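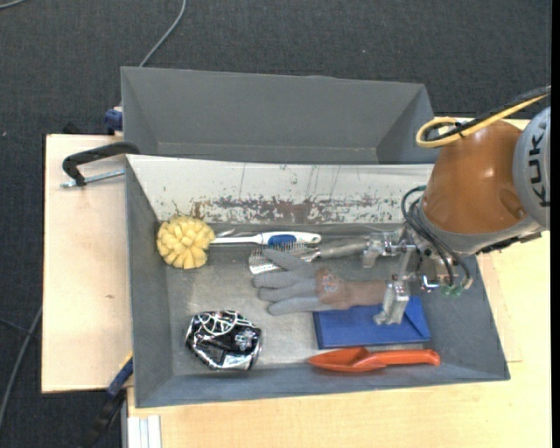
Gumetti has released version 17 of its bin-picking planner, with a change in how the software decides which object to take first from a mixed bin.

Earlier versions ranked every grasp the camera could find and sent the arm to the best one. That worked for boxes and bottles but did badly with soft or overlapping things. A work glove lying across a flat object would often score well, and the arm would then lift both or drag one over the other.

The new planner builds a simple map of what is resting on what before it scores any grasps. Objects with something on top of them are held back until the item above has gone. If the map is unclear, the software can choose a short push and look again.

"Most of our failed picks were bad choices of order," said Shazia Lashari, who leads the planning team at the company's Lultmont office. "The gripper could hold the thing perfectly well. It was going for it too early."

The team tested the release on a KUKA arm with two metal bins, moving brushes, gloves, hand tools, scoops and crumpled packets from one to the other. Over 700 picks, the number that brought up a second object by mistake fell from 61 to 17, the company said. Planning takes longer than before, mainly in full bins, and Lashari said work on that would continue through May.

Shiny packaging is still a weak point. Reflections leave holes in the depth data, and the planner may treat one packet as two separate items. Natalina D'Amico, who works on perception, said a fix was being tried but would not be in this version — it needs new training images first.

Existing users can install the update from 9 May 2023. Calibration files carry over, but saved grasp settings have to be converted with a tool supplied in the download. The old ranking method can still be switched on in the settings file.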